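Everything on its hook, more or less

Hema Kamath has opinions about pegboard. She has had them since April, when she took over the shared workshop at Wustley and found 69 screwdrivers in one drawer, most of them the same screwdriver.

"I threw out the drawer," she says. "It seemed quicker than sorting it."

What replaced it is a gray board behind the workbench, with scissors, pliers and tape hanging where people can reach them.
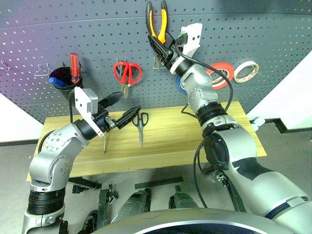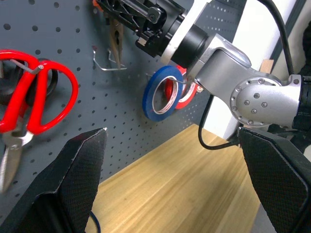
The members took it well, apart from the ones who didn't. Rui Fonseca, who repairs chairs and had been quite fond of the drawer, held out for three weeks with a private stash in his coat. "I knew where everything was," he tells me. "It was in the drawer."

Kamath considered painting an outline around each tool, then decided against it. "My father did that. You'd borrow a wrench and the wall would look at you like a crime scene." She prefers to leave a spare hook here and there. People hang things up if there's a place going, she says, and if every hook is full they put them on the bench and walk away whistling.

Tape was the hard part. It used to live in a bucket, where the rolls stuck to one another and, once, to a member's sleeve. She wanted it on the board by color. Fonseca wanted it by width. They argued through most of a Thursday, and color won on the grounds that Kamath had the ladder.

Scissors are still a sore point. The red-handled ones are for paper and tape only, a rule I heard from her four times before lunch. Has anyone cut wire with them?

"Ask Rui," she says.

Fonseca says it was very thin wire.

The next job is the screw cabinet, a hand-me-down from Proneck with 100 little drawers and no labels. Kamath has bought 300 labels. I ask why so many, and she looks across the room at Fonseca, who is putting something in his coat.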